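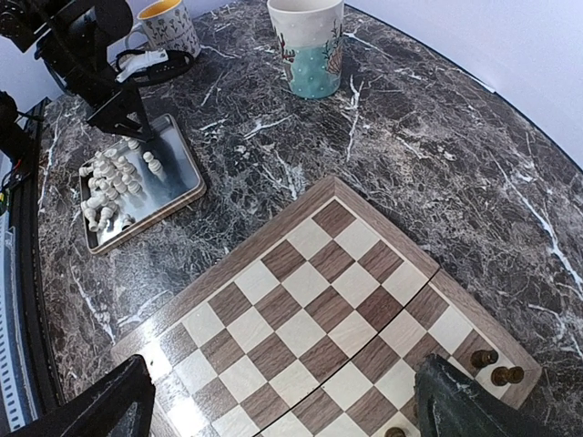

Folding chessboard on one of the marble tables, Anstead rooms

About the Anstead Chess School

The Anstead Chess School offers instruction to children and adults at its rooms in Anstead and at a smaller centre in Nekville. Enrolment currently stands at 96 students, organised in seven classes according to playing strength.

Beginners start with pawn endings. The full set of pieces is introduced gradually, and students are expected to keep a written record of their games from the first term. Boards and pieces are provided for all lessons — members may also borrow a set for practice at home.

The school's library holds 2,000 books and periodicals, catalogued by Najwa Khasawneh, and is open to members until 6 p.m.

Teaching is directed by Lizelle Hendricks. Maximiliano Aranda is responsible for the junior program, and Mohsin Naqvi for adult classes and the annual Sibiya Cup, held each August. Enquiries regarding enrolment should be addressed to the school office.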